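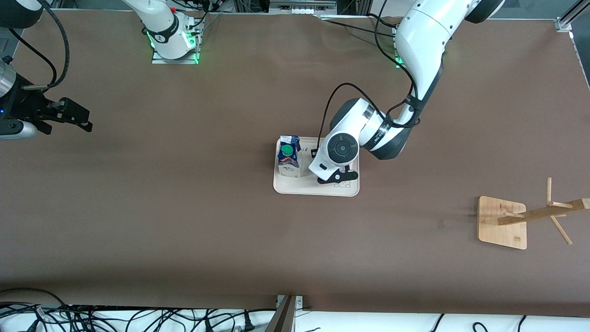 Thitima Saithong ran the tearoom at Skellholm for 24 years, and she still wakes at 4.30. "My body hasn't been told," she says.

She sold the business in March to Sewwandi Weerakoon, who had worked the counter through university. The name over the door, Prasertsri, is staying. It was her mother's.

Saithong grew up in Brurmont, where her parents had a grocery with 2 tables out the back. She learned to make tea there, strong and in a pot, and she hasn't changed her mind about it. "People ask for the bag left in the cup. I'll do it, but I don't like it."

The tearoom seats 43. In the first winter she was lucky to fill a corner of it. The ferry timetable changed the following year and passengers suddenly had an hour to kill. "I'd love to say it was my scones," she says. "It was the ferry."
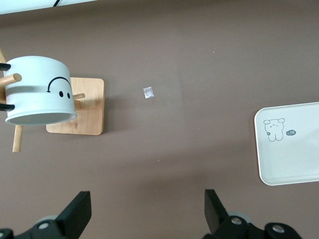

A white mug with a cartoon face, on a wooden mug tree.

She has firm views on cups. Thin china loses its heat and customers are scared of it. A plain mug with a decent handle will do for anybody.

What does she miss? The regulars, mostly, and the radio in the kitchen before opening. She doesn't miss the dishwasher, which broke down every summer.

At 58 she is learning to swim at the Erow pool. Weerakoon rings most afternoons with a question about suppliers. "She knows the answer already," Saithong says. "I pick up anyway."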